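克利多德利学院(Clidodley)自动化系
课程讲义 第831号课程 机器人操作综合实践
第三单元:柔性物体的双臂操作
主讲教师:Rasha Harb
本版修订日期:2021年3月31日
使用范围:选修本课程的本科生及机器人社参赛小组

一、本单元的任务与要求

本单元以“灯串上树”为综合训练题目。学生小组须使用双臂系统,将一段细灯串布置到一棵小型仿真圣诞树上,并提交完整的操作程序、示教记录和实验报告。该题目最初由机器人社于十二月提出,作为社内冬季活动的展示项目,后经教学组讨论纳入本课程,同时作为Van Dijk杯学生操作竞赛院内选拔的指定题目。

选用这一题目,主要考虑其中包含的几类困难在前两个单元中均未出现。第一单元处理的是规则刚体的抓取与放置,目标位姿可以用六个参数完整描述;第二单元处理插接与旋拧,接触方式较复杂,但物体本身不变形。灯串的形状则随重力、摩擦和夹持点的位置而改变,即使两端位置完全确定,中间部分仍可能呈现多种形态。仿真树的枝叶同样会变形,受到推压后弯折,松开后又不一定回到原处。两种柔性物体相互接触,使得事先规划好的路径在执行时常常失效。

各小组应在单元结束前达到以下要求:
(1)能够说明灯串在不同夹持方式下的受力情况,并据此选择夹持点;
(2)能够用Skison编写双臂协调动作,正确设置两臂之间的等待与同步关系;
(3)能够在腕部相机视野被遮挡的情况下完成枝条间的接近动作;
(4)能够如实记录失败的操作,并对失败原因作出分类。

第(4)项在评分中占有较大比重。往年部分小组只提交成功的片段,报告中无法看出程序的适用范围,此类报告不予评为优等。

二、实验平台及场地

实验在342室的Sesby工作台上进行。工作台由型材框架围成,台内铺有石纹地面,四周立有浅色砖面墙板。墙面砖缝可在调试相机时作为参照线使用,但不得作为定位基准写入程序。墙板在检修时会拆下重装,安装位置存在偏差,以砖缝为基准的程序在重装之后一般需要全部重调。

Sesby工作台的两条机械臂均装有两指夹爪,夹爪指端收窄,适合夹取细线和小型零件。每条机械臂的腕部装有一台小型相机。相机与夹爪一同运动,优点是始终朝向操作部位,缺点是视野中经常有相当一部分被夹爪自身或近处的物体占据。枝叶距离镜头很近时成像模糊,此时画面中清晰的部分往往是后方的枝条,学生容易据此误判距离。

上机前须完成下列检查:
检查急停按钮是否复位,并确认按钮所在位置人人可以触及。
检查两臂是否处于各自的起始位姿。若上一小组未将机械臂归位,应在示教器上以低速模式归位,不得用手强行推动。
检查夹爪指端是否有残留的塑料丝。仿真树的针叶由细塑料条制成,脱落后容易嵌在指端之间,使夹持力读数偏高。
检查灯串是否已断开电源。本单元全部操作均在断电状态下进行,灯串点亮检查由教师或助教统一安排。
检查仿真树底座是否平稳。底座移动之后,须重新执行树体定位程序。

机械臂运行期间,任何人不得将手伸入工作台框架以内。需要调整树枝或更换灯串时,应先按下急停,由操作员口头确认,再由另一名组员进行调整。操作员与调整人员不得由同一人担任。

三、接近枝条:单臂阶段

操作的第一阶段只使用一条机械臂。夹爪须伸入枝叶之间,到达指定枝条附近,为后续挂线留出空间。该阶段不夹持灯串,目的是使学生单独掌握接近动作。

接近方向的选择应遵循枝条的生长方向。沿枝条由外向内推进时,针叶顺势向两侧让开,夹爪受到的阻力较小;横向切入时,针叶会被成片压弯,并可能将整根枝条带离原来的位置。程序中应将接近路径分为两段:第一段为自由空间内的快速移动,终点设在枝叶外缘以外;第二段为低速直线推进,推进过程中持续监测腕部受力。受力超过设定阈值时,机械臂应停止并沿原路退回,不得就地改变方向。就地转向容易使针叶缠在夹爪侧面的突出部位,尤其是连接件与支架之间的缝隙。

指端刚触及针叶时,力信号变化十分微弱,通常被传感器噪声淹没。因此不要求学生检测首次接触,只要求检测枝条主干的接触。主干内有较硬的芯材,触及时力信号会出现明显的台阶。各组应在报告中附上一条包含该台阶的力曲线,并标出程序作出判断的时刻。
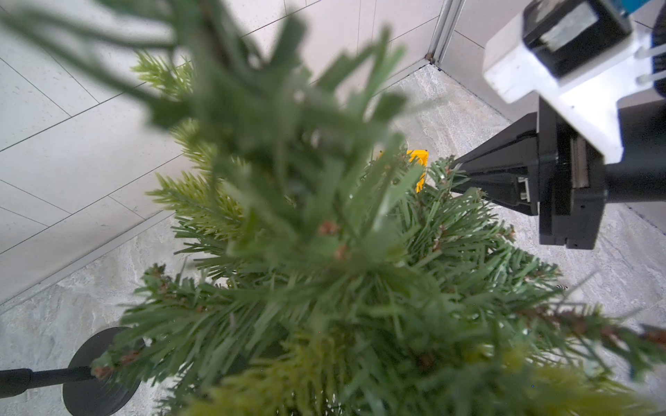
腕部相机被枝叶遮挡时,程序应当依靠什么信息继续推进?

应当依靠进入枝叶之前最后一次可靠观测所得的枝条位置,以及推进过程中的关节位置与腕部受力。具体做法是:在第一段路径终点处停留,拍摄一幅清晰图像并计算目标枝条的方向;进入第二段之后,图像只用于检查有无异常,不再用于修正目标。若推进距离已达到预计值而仍未检测到主干接触,即判定为本次接近失败,退回后重新观测。

在判断遮挡程度时,可以采用画面清晰度分块统计的方法。将图像划分为若干方块,分别计算每一块的梯度能量。近处虚化的枝叶所在方块梯度能量低,后方清晰枝条所在方块梯度能量高。需要提醒的是,纯色墙板所在区域的梯度能量同样很低,单凭这一指标无法区分“近处枝叶”与“远处墙面”,应结合颜色信息加以判断。仿真树的针叶颜色深浅不一,既有偏蓝的深绿,也有偏黄的浅绿,颜色阈值不宜设得过窄。曾有小组只按深绿色标定,浅色枝梢全部被识别为背景,夹爪随后从浅色枝梢中间穿过,将其压折。

单臂阶段的作业如下。
作业一:编写接近程序,在同一棵树上选取高、中、低三处枝条分别执行,每处至少记录一次完整的力曲线。三处枝条由助教在开始前指定,小组不得自行更换。
作业二:改变接近方向,比较顺枝推进与横向切入两种情况下的最大受力,并说明差异产生的原因。横向切入时应将速度降至低速档,并安排一名组员专门看守急停。
作业三:说明本组采用的遮挡判断方法,并给出一个判断错误的实例。

四、灯串的力学特点与夹持点选择

灯串由两股细导线并列或互相扭绕而成,沿线分布小灯珠。与普通细绳相比,灯串有以下几个方面需要注意。

导线有一定的弯曲刚度。截取较短的一段悬空时,灯串并不严格下垂,而是保留卷绕在线轴上时形成的弯曲。这种残余弯曲在操作中表现为灯串自行转向,夹爪松开之后尤为明显。操作前可将灯串两端轻轻拉直并保持片刻,残余弯曲会有所减小,但无法完全消除。

导线具有扭转记忆。两臂各持一端时,若其中一臂的腕部发生旋转,扭转会积累在中间段。积累到一定程度后,灯串会突然打圈。程序中应避免腕部连续朝同一方向旋转;确需旋转时,应在释放之前反向转回。

灯珠部位比导线粗,刚度也较大。夹持灯珠容易损坏外壳,还会使指端两侧受力不均。夹持点应选在两个灯珠之间的导线上,并与灯珠保持适当的距离。如果夹持点距灯珠过近,灯珠会抵住指端侧面,使灯串偏转。

透明导线对视觉识别有较大影响。导线本身几乎不反映自身颜色,图像中看到的主要是反光,反光的位置随光照和视角改变。一段导线可能在某一帧中表现为连续的亮线,在下一帧中只剩下几个断续的亮点。因此不建议采用单帧阈值分割的方法识别导线,可采用多帧叠加,或者改用已知夹持点位置推算导线走向。对于后一种方法,灯珠可以作为中间的校正点,其轮廓较导线稳定得多。

本单元灯串的标准长度为300毫米。各组不得自行截短或接长。灯串损坏时应到助教处登记更换,并在报告中注明损坏发生时程序执行到哪一步。

五、双臂协调:挂线阶段

第二阶段由两臂共同完成。为便于叙述,将先夹持灯串的一臂称为主臂,后夹持另一端的一臂称为从臂。主从关系在Skison程序中由任务文件指定,运行过程中可以互换,但任一时刻只允许有一个主臂。

基本步骤如下。

第一步,主臂从取线位置夹取灯串一端,竖直提起,使灯串自然悬垂。提起的高度应使灯串下端离开树顶枝叶,以免在平移途中挂在枝梢上。

第二步,主臂将灯串移至树体上方,缓慢下降,直至灯串下端进入从臂可以到达的范围。下降速度过快会引起灯串摆动,从臂随后的夹取将难以对准。若发生摆动,应等待摆动衰减之后再行夹取,不要求程序主动抑制摆动。

第三步,从臂由下方或侧方接近,夹住灯串的另一端。从臂夹紧之后,主臂不得立即移动,须等待从臂发出夹持确认信号。夹持确认依据夹爪开度和力矩两项判断,缺一不可。导线很细,仅凭开度往往无法区分“夹住导线”与“夹空”。

第四步,两臂同时调整位置,使灯串在两端之间保持轻微张力,沿选定的枝条落下。张力过小,灯串会在枝叶间形成松弛的线圈;张力过大,灯串会从指端滑出,或将枝条拉弯。

第五步,从臂先松开并退出,主臂随后松开。退出方向应与进入方向相反。
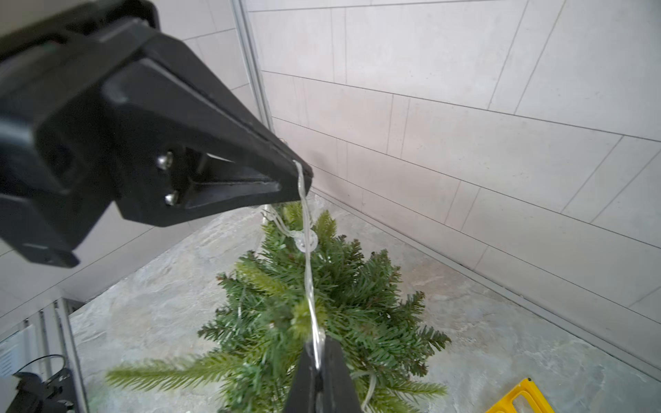

张力的控制可以采用位置方式或者力方式。采用位置方式时,根据灯串长度计算两端之间允许的最大距离,使实际距离略小于该值。其优点是程序简单,调试方便;缺点是没有考虑灯串绕过枝条时占用的长度,一旦灯串在中途被枝条托起,按直线距离计算的余量就不再成立。采用力方式时,主臂保持位置不变,从臂按照腕部受力的变化微调距离,能够适应枝条的影响,但对力信号的质量要求较高。初次实验的小组应先采用位置方式完成全部步骤,再尝试以力方式替换第四步。

两臂之间的避碰由Skison的区域锁机制负责。工作台空间被划分为左区、右区和公共区,机械臂进入公共区之前必须申请区域锁。挂线阶段两臂需要同时处于公共区,应在任务文件中将该阶段声明为协调段,由系统检查两臂之间的最小间距。协调段之外不得以任何方式绕过区域锁。声明协调段时应同时填写超时时间,超时未完成的,两臂均停止并等待人工处理。

下面给出一段任务文件的文字说明,供各组参照。正式格式见342室内存放的Skison操作手册。

任务名称:挂线
主臂:左
从臂:右
进入条件:主臂已夹持,从臂夹爪张开,区域锁由主臂持有
动作一:主臂下降至交接高度,到位后停留
动作二:从臂沿接近路径进入,声明协调段开始
动作三:从臂闭合夹爪,等待夹持确认
动作四:确认成立,两臂执行张紧动作;确认不成立,从臂张开并退出,任务返回动作二
动作五:从臂松开退出,声明协调段结束
动作六:主臂松开退出,释放区域锁
重试上限:3
超过上限的处理:任务中止,记录失败类别

重试上限一项经常被忽略。未设置上限时,从臂会反复夹空,灯串在反复触碰中逐渐偏离,后续每一次夹取都比前一次更难对准。各组应保留上限设置,不得为延长尝试时间而将其取消。

六、失败的分类与记录

为使各小组的数据可以相互比较,失败类别统一采用以下名称。

夹空:夹爪闭合到底,指端之间没有导线。
滑脱:夹持确认已经成立,其后导线从指端滑出。
误夹:夹爪夹住导线的同时夹住了针叶,或只夹住针叶。
缠绕:导线绕在夹爪、支架或相机上,无法正常退出。
移树:底座或主要枝条在操作中被带离原位。
超时:在规定时间内未能完成,且不属于以上各类。

其中误夹最容易漏记。夹住针叶时,夹爪开度与力矩都可能满足确认条件,程序照常执行,灯串也有可能顺利落位,只是退出时会带动枝条。此类操作即使最终完成,也应记为误夹,并在备注栏中写明结果。

一次操作中先后出现两种失败的,以首先发生者为准,后发生者填入备注。无法判断先后的,由小组在报告中说明分歧,不必强行归类。记录表由当次操作员填写,填写后由另一名组员签字。事后修改应保留原有字迹。

七、报告与评分

实验报告应包括任务说明、程序结构、实验过程、失败分析以及改进意见。程序全文作为附件提交,正文中只引用需要说明的部分。图像和力曲线应注明取自哪一次操作,不得将不同操作的数据拼接使用。

评分由程序、实验和报告三部分组成。程序部分考察协调段与区域锁的使用是否规范,是否具备失败后的安全退出路径;实验部分考察现场操作的规范性以及小组分工;报告部分着重考察失败分析。灯串是否美观不作为评分依据,但灯串须位于枝叶之上,两端不得垂落至地面。

参加Van Dijk杯院内选拔的小组,除提交课程报告外,还须进行现场演示。演示使用本单元的标准灯串和标准树体,树体朝向由评审教师在演示开始前确定。演示期间允许申请一次人工整理,整理后须从第一步重新开始,计时不中断。演示程序应在演示前一日提交,提交后不得改动参数。

因故未能按时上机的小组,应至少提前一天向Rasha Harb老师提交书面申请,说明原因并提出补做时间。未经申请缺席的,该次实验不予补做。

八、思考题

1. 若灯串中段已被枝条托起,仅根据两端夹持点的位置能否推断托起处的高度?还需要哪些信息?
2. 从臂由下方接近时,腕部相机的视野与由侧方接近时有何差别?哪一种情况更有利于识别灯珠?
3. 夹持确认若增加图像判断,应在哪一时刻取图?该时刻夹爪对导线的遮挡情况如何?
4. 将主臂与从臂互换后,任务文件中哪些条目需要修改,哪些可以保持不变?
5. 试设计一种不依赖力传感器的误夹检测方法,并说明其可能失效的情形。

思考题第1题和第4题须书面作答,随实验报告一并提交;其余各题在下一次讨论课上由各组口头说明。

下次课前预习内容:Skison操作手册中“协调段”与“区域锁”两节,以及本讲义第五部分的任务文件说明。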